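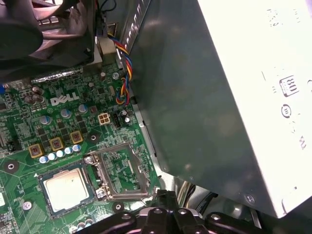

**Gredden, November 2025**

The Woltico repair works held its second open day of the year this month. I missed the one in June, so I booked early and took the bus out past the reservoir with a flask and a notebook. The works is in the old Khondokar carpet mill, at the far end of the yard, and you go in through what used to be the dye house. The drains are still in the floor.

Woltico takes in office computers when councils and colleges replace them, mends what can be mended and strips the rest for parts. Our guide was Lertchai Suwannarat, who runs the sorting floor. He took us round in groups and kept strictly to time.

Goods come in at the north door on pallets. Each machine gets a paper label, and the label stays with it until it is sold or taken apart. Lertchai said they had tried a system with scanners and went back to paper after one winter. A good week brings in 400 machines. In the summer, when the colleges clear out, the pallets go into the corridor and people have to walk round by the canteen.

The next room is for cleaning, and it was the loudest part of the visit. Dust is blown out in booths along the wall and the noise carries through the whole building. We were given ear plugs and told to save our questions for the other side.

Most people wanted to stay longest in the testing room. A lot of the stock is Dell desktops, the sort you find under every desk in a school office. Power supplies are tested apart from the boards. The ones that fail go to a metals firm and are not opened on site.

I asked about prices. A refurbished desktop costs 80 pounds in the works shop, or 60 without a drive, and carries a short guarantee. Monitors are sold separately. The shop is small and was crowded, and the card reader was out of order – bring cash if you go.

Upstairs there is a training room, paid for by the Prundasico fund. The course lasts 2 terms and takes school leavers and people changing trade. One of the trainees, a former baker, told me the early starts were no trouble to her but the paperwork was. The room has the best windows in the mill and looks straight down the valley.

Tea was served in the canteen, with a decent fruit loaf. There was also a display of old mill photographs, mostly unlabelled, and a sheet where visitors could write down any names they knew. I recognised the chapel outing but none of the faces.

The tour is free, though places have to be booked. The stairs are steep and the lift is for goods only. The last bus back leaves from the main road, not the yard gate, and I had to run for it.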